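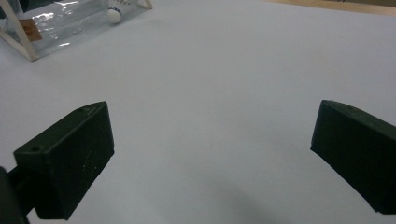 Figure 4.1 A clear plastic bag with white edges, at the far corner of a pale tabletop.

Chapter 4
Bags, and What Goes in Them

Ask a room of trainees what they know about packing and they will talk about boxes. Boxes get all the respect. They have sides, they stack, and they hold still while you write on them. The clear plastic bag does none of this, and it is still what most small goods travel in.

Gunhild Skov ran the packing room at Vivside for long enough to see 99 new hires through their first shift. Her opening exercise was to hand each one a bag and ask for it back, open, flat and facing the right way. Most managed two of the three. A few blew into the bag, which got them sent to read the hygiene sheet again (see Chapter 2).

This chapter is about the bag and the table it lies on. The table comes first. A pale, smooth top shows up dropped screws, stray threads and crumbs from somebody's lunch. It is less kind to clear plastic, which can be hard to find against it when the light is flat. Bags with a white edge are a modest help, and you will learn to look for the edge before you look for the bag.

Keep the middle of the table for the item you are packing. Bags wait at the side or in a far corner, within reach of your weaker hand. Packers who pile everything in the middle spend the morning moving the pile, and by December they have strong opinions about it.

Section 4.1 covers choosing a size. Section 4.2 deals with opening and filling, and Section 4.3 with closing, including the vexed matter of trapped air. The chapter ends with the Pernton order, a real job of 3425 small parts in which two bags were packed empty, sealed beautifully and labeled without a single spelling mistake.

Words to know: gusset, lip, fill line, headspace, dead corner

Before you read on, clear a table and find a bag. Any kitchen drawer will have more than it needs.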